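In Praise of the Cleared Table

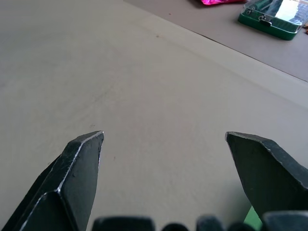
Dovbridge Home and Table Club

I have a thing about tables. Give me a pale beige tabletop with a big empty stretch in the middle and I am happy for the whole morning. Put a stack of mail on it and I start walking around the house looking for someone to blame (usually me).

My friend Taner Özkan thinks this is nuts. Taner's dining table in Bolport has held the same bowl of keys, dead batteries and soy sauce packets for as long as I've known him, and he says a table with nothing on it looks like nobody lives there. We have had this argument maybe every time I've gone over for dinner, and dinner always starts with the two of us carrying things to the couch. Then we eat, and then the things come back! I've watched the same gas bill make that trip and return.

So let me make my case. A table is the one piece of furniture in the house that has to do everything. You roll dough on it, you cut wrapping paper on it, you spread out the parts of a lamp that you swore you could fix. A dresser gets to be a dresser all its life. And every one of those jobs begins with the same chore, clearing a space, and if the chore is too big you just don't do the job. I didn't bake for 11 months once, and I blame the printer. It sat where the dough should have gone.

What changed me was a rented room in Kozan, 12 years ago, with one small table and no shelves. I ate there and worked there, so everything had to come off twice a day. I hated it for a week. Then I noticed I was writing letters again, real ones, with stamps, and I've been a pest on the subject ever since.

Now, Yiğit Coşkun from our club makes a fair point, and I'll give it to him. He has 2 kids and a jigsaw puzzle that has been going since October, and he says a rule like mine would mean breaking up the puzzle every night. Fine. Keep the puzzle! A puzzle is a thing you're doing. My quarrel is with the stuff that's only parked, the catalogs and the one glove.

I'm also not fussy about scratches or rings or the color. Light tops show crumbs, people tell me, as if that were a problem. I like seeing the crumbs. Then I wipe them up and go to bed.

Taner is coming to my place next time. He's already asked where he's supposed to put his keys, and I told him there's a hook by the door.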